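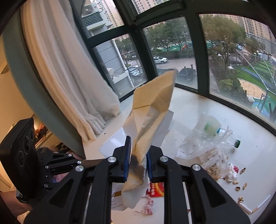 Cleaning a bay windowsill after months of snack trash: stains, shells, ash smell

Posted in Cleaning and Upkeep by Gilik
March 18, 2019

I moved into a furnished apartment on an upper floor and the bay window came with a wide white sill that follows the curve of the window. The previous tenant used it as a snack bar and an ashtray. Peanut shells, candy wrappers, a couple of cigarette butts, plastic and paper trash. The window frames are metal, painted dark green. Sheer white curtains hang at one end and reach down onto the sill.

The loose trash is not a problem, I can bag that. What I want to know is the order of operations for the rest:

The surface. I don't know whether it is painted wood, solid plastic or some kind of cast stone. It sounds dull when I knock on it. There are faint yellow-brown marks and a sticky patch the size of a coaster.

The joint. Peanut skins and dust have worked into the gap where the sill meets the frame. The gap is narrow enough that a vacuum nozzle does nothing useful. I tried a wet cloth and it made paste.

The curtains. The lower hems smell of smoke. The label is cut off.

I have dish soap, baking soda, white vinegar, a basic vacuum with a crevice tool and a pack of microfiber cloths. I would prefer not to buy much. The deposit is $400 and the sill is listed on the move-in sheet as "good," so I don't want to scratch it.

3 replies, sorted by votes

Prurley
19 votes

Do everything dry first. The paste you got is peanut skin plus skin oil and dust, and once it is in the joint it sets like filler. Let it dry overnight before you touch it again.

Take the curtains down before you start. Shells break into sharp flakes and the flakes catch in sheer fabric. If you can't take them down, fold the hems up and clip them to the upper part of the curtain.

Pick up the large pieces by hand. Put butts in a metal can with a little water in it and keep them out of the paper trash. Don't sweep shells toward the frame. Work from the glass toward the room and push everything into a dustpan held against the front edge of the sill.

For the joint, use a wooden skewer or a cuticle stick, held nearly flat, and drag it along the gap with the vacuum nozzle following right behind. Short strokes. A stiff dry paintbrush with the bristles cut down to half an inch also works and is faster on the curved part. Don't use a metal pick. If there is a bead of caulk in there you will cut it, and on a bay window that joint is what keeps condensation out of the wall.

To identify the surface, find a spot behind the curtain and put one drop of water on it for 30 minutes. If it leaves a dull ring, it is probably a porous stone or a failing paint film. If it beads and wipes off clean, treat it as plastic or sound gloss paint. It isn't a lab test but it tells you how much water you can use.

Wash with a teaspoon of dish soap in a quart of warm water, cloth wrung out hard. Rinse with a second cloth. For the sticky patch, lay a warm damp cloth on it for five minutes, then lift the sugar with an old plastic card. Keep the card flat.

Yellow-brown marks are usually tar. Soap takes most of it. For what remains, baking soda mixed to a thin paste, rubbed lightly with a fingertip, and rinsed. Test behind the curtain first, since baking soda will take the shine off some gloss paints. Skip the vinegar until you know it isn't stone. Marble chips in cast stone will etch and that does not come back.

Wumis
4 votes

magic eraser. did my whole sill in ten minutes, no test spots or anything. vacuum first obviously

Ayele
11 votes

Agree with most of the top reply. Two corrections and one addition.

Melamine foam, as suggested above, is a fine abrasive. On white gloss it leaves a flat patch that shows at low sun angles. If the move-out inspection is in the afternoon and the window faces west, it will be seen. Use it only if the finish is already matte.

Half an inch of bristle is too short for a deep joint. Leave an inch and wrap tape around the base to stiffen it.

On the curtains: assume polyester but wash as if it were something more delicate. Shake them outdoors, soak in cool water with a half cup of baking soda for an hour, then a gentle cycle, cool, low spin, in a mesh bag. Hang them back on the rail damp and the folds will drop out on their own. No iron. One wash removed most of the smoke smell from mine, and the second removed the rest. The rail and the wall edge beside it hold smoke as well, so wipe both down before the curtains go back up.

While the sill is clear, check the drain slots in the bottom of the metal frame, if yours has them. I found a peanut shell in one and a line of standing water behind it.

Comment from Gilik on this reply:
Water drop beaded, so I used soap only. Sticky patch is gone. Tar marks are fainter, one is still visible near the left end. There are two drain slots and one was packed solid with dust. Curtains are soaking now. Is a second wash the same day all right, or should they dry in between?

Comment from Ayele:
Same day is fine. Fresh water for the soak.

297 views. This thread is open to new replies.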